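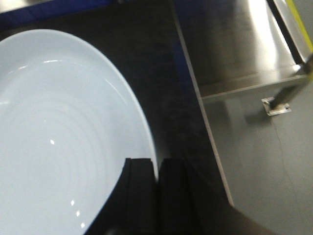 What size platter do I need for a family dinner?

Go by what you're serving. A roast chicken with vegetables tucked around it wants a big oval, and so does a whole fish. For sliced bread or cookies a smaller one will do fine.

The Soriano Oval is the platter I reach for most, and I sell a lot of them here at Nirnorley (251 last November, which kept me busy with the bubble wrap!). It's a very pale, cool white with a shiny glaze, and I love it on a dark counter. The rim is wide and smooth, and the middle dips down a little with faint rings that follow the oval. Gravy stays put in there – mostly, anyway. I've overfilled mine more than once.

You can put it in the dishwasher. I wash my own by hand, but that's just because it hogs the whole bottom rack. Please don't take it straight from the fridge to a hot oven, and go easy with steel wool on the glaze.

Price is $172 for a set of 4, or ask me about singles – I usually have a few in the Trandbridge shop that never make it onto the site. If you already own the Emumside bowls, the white is a touch cooler than those, so come and hold them side by side before you buy if you're fussy about matching. I am!

Print this page | E-mail this page

Contact Nirnorley | Copyright 2021 Nirnorley | Back to top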